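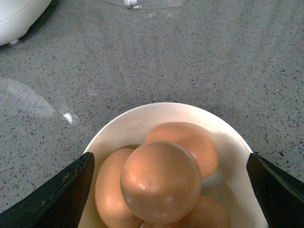
Four eggs, two fingers, one bowl.

September 5, 2019

I have been putting off writing up the egg business, mostly because I had to buy more eggs first. The short version is that the Driltden arm closed its gripper when I had told it to open, and it did this with great confidence.

The task is dull on purpose. Come down over the bowl, stop with a finger on either side of the rim, close gently, lift, move the bowl across the counter, put it down, let go. I had run it 20 times with the bowl empty and it was lovely. I got cocky and added breakfast.

On the eighth lift with eggs in it, the arm set the bowl down exactly where it should and then, at the part where it lets go, squeezed. The bowl is tougher than I gave it credit for. It didn't crack, it left, shooting out sideways like a bar of soap and taking two eggs over the edge of the counter with it. I hit the stop button, which would have been more impressive if the arm hadn't already finished.

My first theory was the wrist cable, since it is always the wrist cable. I reseated it, wiggled it, swore at it, and swapped it for the spare. The fault came back on the next run. My second theory was the Kevberg power supply, which I have never liked. Also innocent, and I still don't like it.

What I should have done was read the log, and around midnight I did. The Halonen driver takes a gripper command and waits for the hand to say it heard. If it hears nothing, it sends the last command it got an answer for. So one dropped message on "open" meant a cheerful repeat of "close", and because my script sends closes as a relative move, the fingers went another 10 millimeters into a bowl they were already holding. Somebody thought that retry was a safety feature. I checked the settings file and that somebody had turned it on in my handwriting, so to speak.

Fixes so far: the retry is off, the close is now an absolute width, and the force limit is down from "whatever it shipped with" to 7 newtons. A missed reply now stops the arm dead and makes it beep. It beeps a lot. I still don't know why the messages get dropped in the first place – I suspect the cheap hub I brought back from Gravthorpe – and until I do, I'm keeping my hands out of there while the power is on. Eggs are one thing. I had been reaching in to nudge that bowl straight between runs for most of a week.

Next up is a different hub, and then the long run again with the bowl empty. The omelet was fine, by the way, if a little crunchy.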